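# Scale weight vs. tape measurements after a long cut – which do you trust?

**bramwell_rows** – 23/07/2024

I started logging in January. Same scale, same time of day, after the bathroom and before coffee. The seven-day average dropped steadily until spring, then went flat. Waist at the navel has kept shrinking the whole time. I use the Gimness app, which only looks at scale weight, and it now wants me to drop to a lower calorie target.

Current setup:

- Lifting 4 days a week, upper/lower split
- Rowing machine on 2 of the off days
- Protein at the same level since the start

Do I follow the app or the tape?

---

**tapeandcalipers**

Tape. A flat average with a shrinking waist means you are losing fat and holding something else, either muscle or water. Gimness can't tell the difference. Its target is a straight calculation from the trend line.

Measure at three sites, not just the waist. Navel, widest point of the hips, mid-thigh. Pull the tape snug but don't compress the skin, and read it at the end of a normal exhale.

---

**golley_hill_runner**

I disagree. Tape error at the navel is large enough to hide a month of nothing. Posture alone will move it. If the average has been flat since spring, he is at maintenance, and the honest answer is that intake crept up.

@bramwell_rows are you weighing food or estimating?

---

**bramwell_rows**

Weighing dinner, estimating lunch. Breakfast is the same every day, 649 calories by the labels. Lunch I portion out into a divided tray and log from memory in the evening.

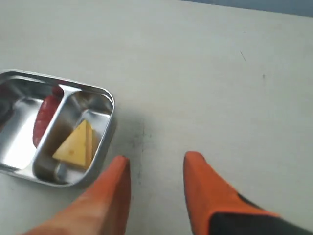 ### Re: weighing food

**golley_hill_runner**

Then lunch is your gap. Logging from memory five hours later is where it goes wrong. Put the tray on the scale, hit tare, add one item, write it down, tare again. Takes under a minute.

---

**endton_lifter**

Both of you are arguing from one data series each. My suggestion:

1. Keep calories where they are.
2. Weigh everything for two weeks, lunch included.
3. Tape once a week, same morning, three readings, keep the middle one.
4. Compare at the end.

If the waist is still dropping, leave it alone. If both are flat, cut a little from lunch or dinner and ignore whatever number the app gives you. Mine once told me to eat 895 a day, and I'm not a small person.

---

**tapeandcalipers**

Agree with the protocol, except I'd run it for four weeks. Two is too short to see past water, especially with rowing added.

---

**golley_hill_runner**

Four is fine. I still expect the lunch numbers to explain it.

---

**bramwell_rows**

OK, four weeks, everything weighed, tape on Sundays. I'll turn off the target adjustment in Gimness – it's under Goals, then Auto – and post both columns when I have them.

---

**endton_lifter**

Post the raw daily weights too, not only the averages.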